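Review: the Desevetti two-arm bench cell

I've wanted a pair of arms on my own bench for years, so when Plurkham lent me a Desevetti for the month of July I cleared the evenings and got stuck in. It arrives as two white arms, a front rail and a set of wall panels, and I had it bolted together in 14 hours spread over a long weekend. The manual is thin, but the drawings are good.

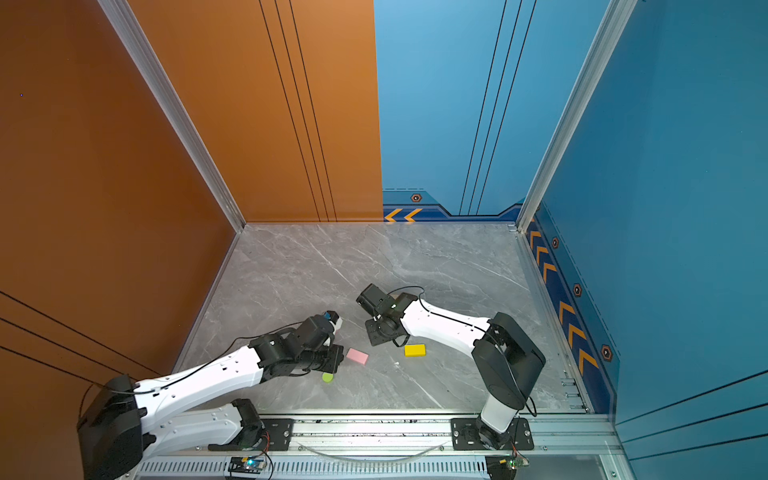

What won me over was how quickly it became fun! You guide the arms through a job by hand, save it, and let the software (called Ruchti, and far nicer than the one in the older Plaltent kit) play it back while you fiddle with speed and grip. I began with foam blocks, which are forgiving and cheap, and I still go back to them whenever I change a setting – they show up a clumsy grip straight away.

The wrist view deserves a mention too. Getting block, tray and fingertip all in sight together makes lining up so much easier, although the glossy marble-pattern floor does throw glare back at you. I'd have liked a matt one. 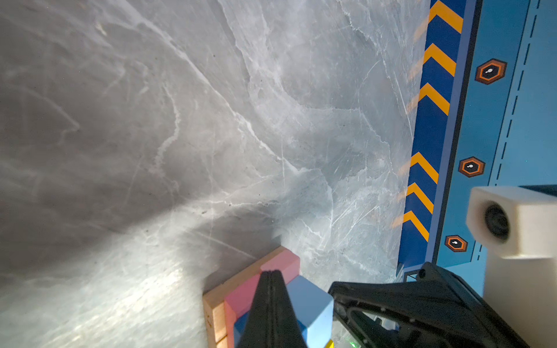 Working with both arms

Two grippers closing in on one small stack is where I expected trouble, and I did get a few bumps early on. Slow everything down, let one arm hold back until the other is clear, and it becomes a real pleasure to watch. Cables are my main grumble. They loop out a fair way from the arms, and I'd clip them down before any long run. Mine did nearly 3000 moves in the month and I only had to tighten one joint.

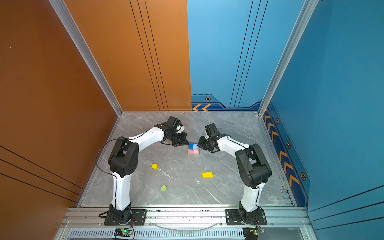 Is it suitable for a complete beginner?
A patient one, certainly. Leave a free weekend for the build, start with one arm, and bring in the second when you're happy with the first.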